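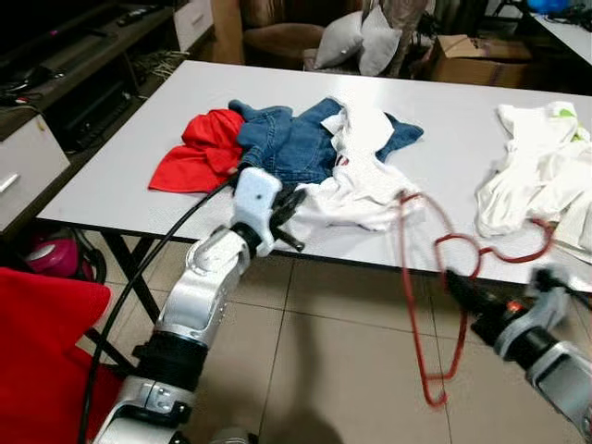 How to sort and wash used clothes before you sell them

Nov 10, 2019, by Birgit Hellwig

I sell used clothes on Nadero since three years, and most of the complaints I received in the beginning were about washing. A shirt had turned pink, or a sweater had become too small for its owner. The steps below are what I do now with every delivery.

1. Empty all pockets. Close the zippers and open the buttons. A closed button pulls on its hole when the drum is turning.

2. Read the care label. If it is missing, wash cold and do not use the dryer.

3. Make the piles by color: whites, light colors, dark colors, red. Denim gets its own pile, and I turn it inside out.

4. Test every red piece. Put a little water on an inside seam and press it with a white cloth for 10 seconds. If the cloth takes color, wash the piece alone.

5. Treat the stains before the machine, not after. For collars I use plain dish soap and a soft brush. Blood needs cold water only — with warm water it stays forever.

6. Fill the drum loosely. You should be able to put your hand on top of the clothes without pushing.

7. Spin slowly. For cotton and denim I choose 400 and accept that they need longer on the line.

8. Dry whites in the sun, everything else in the shade.

For linen I have no good advice of my own. Roswitha Ostermann, from whom I bought my first boxes in April, takes it out while it is still a bit damp and irons it at once. I tried it with a Linano tablecloth and was content with the result.

Please write in your listing how you washed the piece. Buyers with sensitive skin ask for this often, also which detergent it was.

Next page: folding and packing for the mail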